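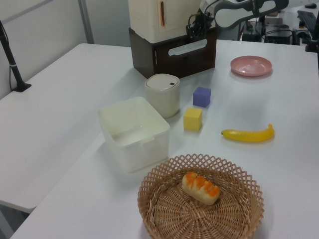
Toy bread loaf in the wicker basket, arm at the back of the table.

Pärn Table Rules Set, for shared robot workspaces

The Pärn set is a pack of printed rule cards and marking tape for tables where a robot arm and people use the same surface. It was written by Saimi Heinonen and Darius Marinescu at Sedmont, and it is made for small labs, schools and workshops which do not have an own safety department.

The cards use short sentences and can be wiped clean. Each card has one subject. Some of the rules you will find:

Before power on, the operator walks one time around the table and looks at the cables. A cable may hang, but it may not lie inside the reach of the arm.
Hands stay out of the marked zone while the arm is enabled, also when it stands still.
Objects are put back to their start places only after the arm is paused and the operator said "paused" loud.
Soft or light objects are used for all first trials of a new program. Glass and full cups are not allowed.
If two tables are pushed together, check the seam for a step in height before every work day.
Keyboard and mouse stay outside the reach of the arm.

In the box: 38 cards, 5 blank cards for your own rules, 12 m of marking tape, one ring binder and a log book with 498 numbered lines.

The cards do not replace the manual of your robot or the risk assessment which your local law asks for. Please do this assessment first and then choose the cards that fit. Mafalda Mota can help with the choice by e-mail, she answers in English and Portuguese.

Languages: English, French, Finnish. The Estonian version is planned for June.

The tape sticks well on smooth table tops. On oiled wood we recommend to try a small piece before.

Refill tape and blank cards are sold separately, see Accessories.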